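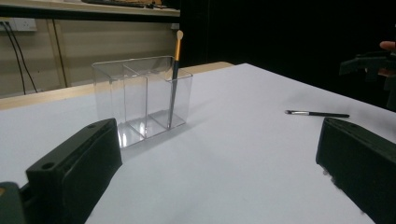

Jernik two-compartment brush and pen organiser, clear: review after five months

Price paid: 12 pounds, delivered. Bought September, used daily.
Reviewed by Vichien Rungrueang, February 2024

Clear acrylic storage is sold almost entirely on how it looks when new. Listings give the outside dimensions and little else. I bought the Jernik to replace a ceramic mug and have kept notes on the points that affect use: stability, joint quality, scratching, static and cleaning. For comparison I had a Stalledby organiser of similar footprint, moulded in polystyrene, which has been in the house for longer.

Construction

The Jernik is cut from cast sheet and solvent bonded. The Stalledby is a one-piece moulding. Cast sheet has sharper edges and better clarity, and the walls stay flat. Moulded boxes usually have a draft angle, so the compartments taper towards the bottom and long handles lean inwards. The Jernik walls are vertical as far as I can measure with a square.

Internal height at the front is 96 mm. That suits most face brushes and ordinary pens. Eyeliner brushes and short pencils sink too far and have to be fished out. Anyone with a lot of short items should look at a stepped design instead.

The top rims are flame polished. One corner had a slight ridge on arrival, which I took down with 1000 grit wet-and-dry paper and then plastic polish. The corner now feels the same as the other three but is a shade hazier under a desk lamp. The base joints contained a few small bubbles. They have not grown, and there is no crazing along the bond lines.

The divider is fixed. It is bonded at the base and both ends, and does not flex when one side is full and the other is nearly empty. On the Stalledby the divider slides into moulded grooves and rattles. The drawback of a fixed divider is that dust collects in the inner corners, where a cloth on a finger will not quite reach.

Stability

Empty, the box is light and moves if knocked. Loaded on both sides it stays where it is put. With everything in one compartment and long handles leaning outwards, a firm sideways push will tip it, though it took more force than I expected. No feet are supplied. I fitted 2 mm clear silicone pads, one at each corner, and would regard these as essential on a painted or lacquered surface. Grit trapped under bare acrylic will mark both the desk and the box.

Scratching

Acrylic scratches more easily than glass and there is no way round it. Metal ferrules are the main cause. After five months there is a band of fine vertical marks on the inside faces, at the height where ferrules rub when a brush is dropped in bristles up. It is visible against the light and invisible from normal sitting distance. The Stalledby has the same band, deeper and whiter.

Static and dust

Wiping with a dry cloth charges the surface and makes matters worse, particularly in winter with the heating on. Loose powder then clings to the walls within a day or so. A damp microfibre cloth avoids this. I tried the Fiadzo anti-static spray, which worked for roughly a week per application and left a slight smear that needed buffing. I have gone back to the damp cloth.

Cleaning

Lukewarm water and washing-up liquid, soft cloth, air dry. For the corners, a cotton bud. Do not use isopropyl alcohol, surgical spirit or glass cleaner containing ammonia – all of them can craze acrylic, and the damage tends to start at the bonded joints where there is residual stress. This matters for make-up storage, as brush cleaning sprays are often alcohol based. Let brushes dry flat before putting them back. It is better for the glue in the ferrule as well.

I do not recommend the dishwasher. I also put the box in a Sonico ultrasonic bath for one short cycle with plain water, mostly to see whether it would clear powder from the corners. It did, with no visible harm, but the bath is far too much trouble for a pen pot.

Faults and omissions

No internal dimensions on the packaging.
Protective film was left trapped under the divider joint. A sliver of it is still there.
No feet.
Instructions say "wipe clean" and do not mention solvents.

Verdict

A decent box, slightly let down by finishing. The flat walls and fixed divider justify the higher price over the Stalledby, which cost me about half as much and looks it. For pens alone I would keep the mug. For brushes I would buy the Jernik again, with a packet of silicone pads in the same order.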